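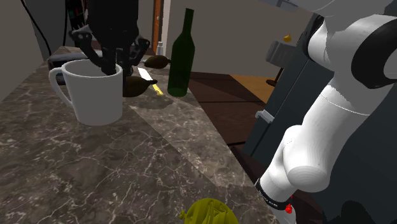
Kitchen cell in simulation, gripper in the mug.

Cell technician (part time), Risotby kitchen cell

By Araceli Alcaraz
July 20, 2020
2 min read

Trulmont is looking for one person to take care of our kitchen cell at the Katona workshop. The cell has a simulated side, where we try each mug grasp first, and a real side with one arm and one gripper. You will look after both and keep them in agreement.

The work in a normal week:

- check the gripper fingers for play and change the pads when they are worn
- grease the finger joints after every 2,000 grasps and write it in the log book
- look at the cable along the arm, specially near the wrist
- measure the real bench again if somebody has moved it, and correct the model
- run the mug test before you give the cell back to the programmers

The last technician left us good notes, but the part about wrist calibration is short. Ji-hoon Maeng will work beside you for the first 12 shifts and show you how he does it — please bring your own questions, he likes them.

We ask for a trade certificate or similar practice with small machines. You should be able to read a wiring drawing and use a torque wrench. Programming is not necessary, only patience with menus. Safety glasses and boots are supplied.

The contract is for 12 months, roughly 20 hours per week, with a possible extension next February. Travel to our second workshop in Restano is paid.

Send a short letter and your résumé to Araceli Alcaraz at the Trulmont office. Please tell us about one machine you have repaired and what was wrong with it.

We use cookies to remember your settings. Accept | Manage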